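Print this page
E-mail this page

Kitchen Tables of Phuthong Street

I have wanted to put this page together since December, and now it's finally up! It started when Nuanchan Meesuk and I got talking about tablecloths at the Bretcombe market (she owns more of them than I do, and I own plenty), and by the end of the afternoon we had agreed that the everyday kitchen table deserves a gallery of its own. I don't mean the dining room table with the good candles. I mean the one where the mail lands and the beans get snapped and somebody's always halfway through an orange.

So this is a gallery about tables in the middle of being used. I love a table with peel on it! I love a bag that hasn't been put away yet. A cloth looks its best to me when it's doing its job, and a bit of bright fruit against a soft pattern will stop me in my tracks every time.

The round one in this first picture is a beauty. The cloth has stripes in pale blue-white and peach, and then the pattern opens out into flowers in lavender, peach and white, with rounded petals and these wonderful striped leaves shaped like fans. Look for the heart-like outlines too, I missed them the first time. And then that big piece of orange peel, folded over on itself, right by the shiny red plastic bag. What a color next to lavender!
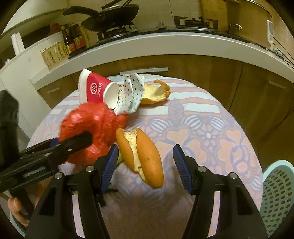 Round tables are my favorite for a kitchen, and I will argue the point with anybody. There's no head of the table, you can always squeeze in one more chair, and a cloth falls into soft waves instead of stiff corners. Manee Prasertsri disagrees with me completely. She grew up with a long narrow table in Harkden and says a round one is all middle and no place to roll dough. Fair enough, Manee, but you have never once turned down a seat at mine.

A few words about florals. People tell me they're afraid of a busy pattern in a small kitchen, and I always say go for it. A busy cloth is friendly to crumbs, and it's friendly to tea. Apinya Jitpraphai keeps two florals in rotation, one on the table and one in the wash, and hers have gone so soft over the years that you want to put your cheek on them. Somkiat claims he can't tell the two apart. They're completely different colors!

If you like to save your peel (I do), dry it on a plate by the window until it snaps, then keep it in a jar with a tight lid. I drop a strip into the pot when I make black tea, and another into rice when I remember. Melaniia Pasichnyk simmers hers with cloves on the back burner and the smell goes all the way down the stairs.

I'd be thrilled to hear about your own table, especially if the cloth came from a grandmother or a rummage sale, or from that little fabric counter in Tringate with the remnants bin. Tell me what's on it right now, too. Mine has a bowl of limes, the phone bill and one sock.

Page updated August 27, 2023

Print this page
E-mail this page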